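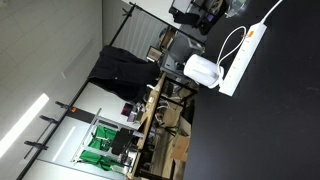
Wastent Throttle Body Log

Dyno and street logs for aftermarket throttle bodies on turbo four-cylinder engines. 2534 pulls, 965 of them on the dyno at Covcombe, the rest from road cars.

Files
pulls.csv — one row per pull
parts.csv — bore size, gasket, adapter plate

Known problems
Boost readings from car 5 drift high above 6,000 rpm. Leave them out of comparisons.

Version 2, December 2023. Maintained by Trinh Ngô and Aslak Berge. Send corrections to Aslak.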